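Tea towels and cloths: your questions

Quick answers, updated when we get a minute. If yours isn't on here, ask at the counter or drop Rocío Quintana a line. She looks after all the linens at the Dreketthorpe shop.

Do I need to wash them before first use?
Yes please. Once, on their own, no softener. New cotton doesn't soak up much until it's been through the machine.

What temperature?
40 for everyday. 60 if you've wiped up after raw meat or fish. Furka linens 40 only, they shrink otherwise and we can't swap them once they have.

Can I tumble dry?
Low. Take them out a bit damp and pull the corners square with your hands, saves ironing. We never iron ours tbh.

Will the colours run?
The dark ones might, first wash or two. Olive is the worst, then the navy. Keep away from anything cream. The red plaid has been fine for most people but do the first wash seperately.

What's the difference between the 200 and the 400?
Weight of the cloth. 200 is the thin one, good for glasses, dries fast on a rail. 400 is thick, better for pans and big spills, takes ages to dry in winter. Most people end up with a few of each.

How do I fold them so they fit in a basket?
Lay it flat first, smooth from the middle out. Long side over to long side, then in half again, then thirds. Stand them up on the fold so you can see every colour from the top. Piling them flat means you only ever use the top two.

The edge on mine isn't straight. Faulty?
Depends. The Cifuentes cloths have a loose finish and a slightly uneven edge is normal. Threads actually coming away, bring it back, with the reciept if you've got it.

Which basket should I get?
Anything with holes in the sides so air gets round. Damp cloths in a solid tub go musty by the next day. The small Zerley one takes a week's worth for most kitchens.

How do I get rid of the smell?
Hot wash if the label allows, cup of white vinegar in the drum, dry outside. Still smells? It's a floor cloth now.

Do you take old ones back?
Yes, Tuesday mornings, clean and dry only. They get cut up for rags. We had 267 last December, thank you all.

Can I order by phone?
Not at the moment. Sorry. Shop or website.
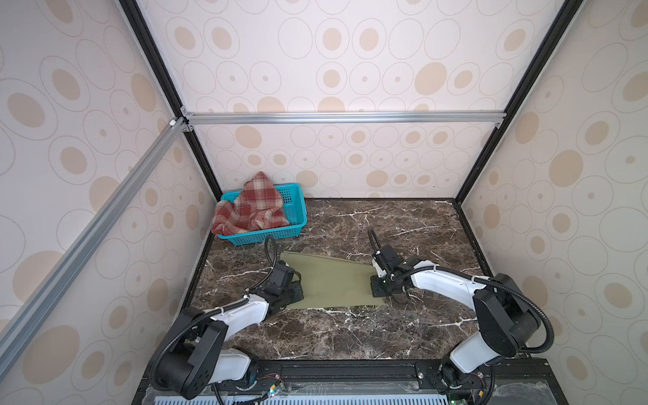
Olive cloth spread out, red and cream plaid in the turquoise basket.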